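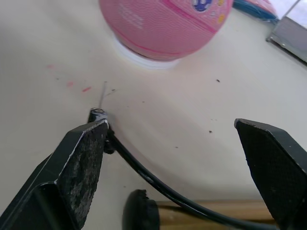
Fingers open, left pad scuffed

November 2023 - backpack sample notes, round 2

Risis commuter pack, second sample. Came back from Gündoğdu with the new shoulder straps. Logging before I forget, will tidy up later (probably won't).

Straps: mesh is better. Old one pilled where it rubs the jacket collar. New one is a tighter knit, bit stiffer out of the bag. Foam feels the same to me but Melaniia says firmer. Need to ask if they changed the density without telling us. Bar tacks at the top anchor are fine, bottom anchor on the left is crooked again. Same fault as October. Write it in big letters this time.

Laptop sleeve: my 15.6 goes in but the corners catch on the binding. Binding tape is folded to the inside, should be flat. Gion wants the sleeve floor raised so the laptop never touches the bottom of the bag when you drop it on a train floor. Agree. Costs us a bit of main compartment, nobody will care.

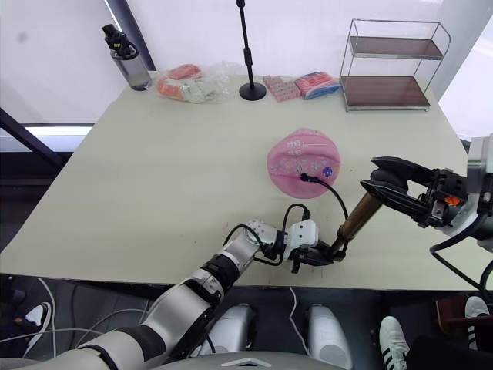 Zippers - main one runs clean all the way round except the left shoulder curve, where it needs two hands. Tried a bit of wax, no change, so it's the curve and not the teeth. Pattern needs a wider radius there. Front pocket zip fine. Pullers still the cheap cord ones, the molded ones from Plellness are not here yet. Chase.

Load test. 10 kilos in the main compartment, hung off one strap, left overnight on the hook by the door. Top seam opened a little by the grab handle, I could see thread. Not a fail but dont like it. Asked for a second row of stitching and a bigger reinforcement patch behind the handle. Other strap side was fine.

Helmet flap: too short. Closes over my road helmet, will not close over Gion's city one. Either 5 cm more on the flap or longer side straps. Straps are cheaper. Flap looks nicer. Leave it to Gion.

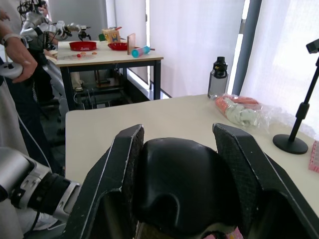

Lock pocket ok for a folding lock, tight for a U-lock. Key clip is on the wrong side, it was drawn on the right and they sewed it left. Maybe leave it? I kind of like it, you can reach it with the bag still on one shoulder. Ask Melaniia what she thinks before we send it back as a mistake.

Rain cover: elastic too loose, came off on the ride home over the bridge. Stowage pocket at the bottom is good. Reflective print on the cover already cracking along the fold line. Grimik has a stretch film that should take folding, get a swatch and teh price.

Fabric order - minimum is 112 meters per color, so we do black and the dark green only. Gray dropped. Sorry Melaniia.

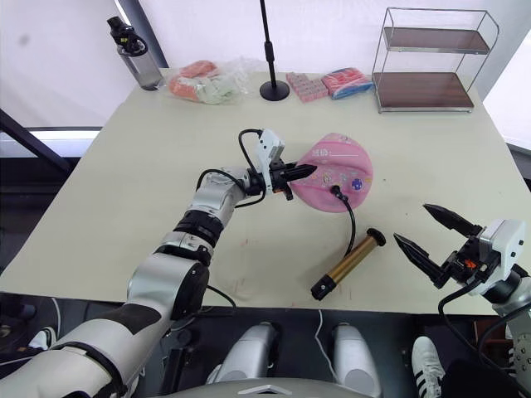
Left gripper closed on the edge of the pink piece, 姓名 label up top

To do:
- marked up photos of bottom anchor to Gündoğdu
- new zip curve on the pattern, print full size and check against the sample
- pullers, Plellness
- film swatch, Grimik
- Gion to decide flap or straps
- weigh the empty bag, forgot agian

Sample is on the shelf over the cutting table, tag still on. Please don't take it home, I still need the sleeve measurments.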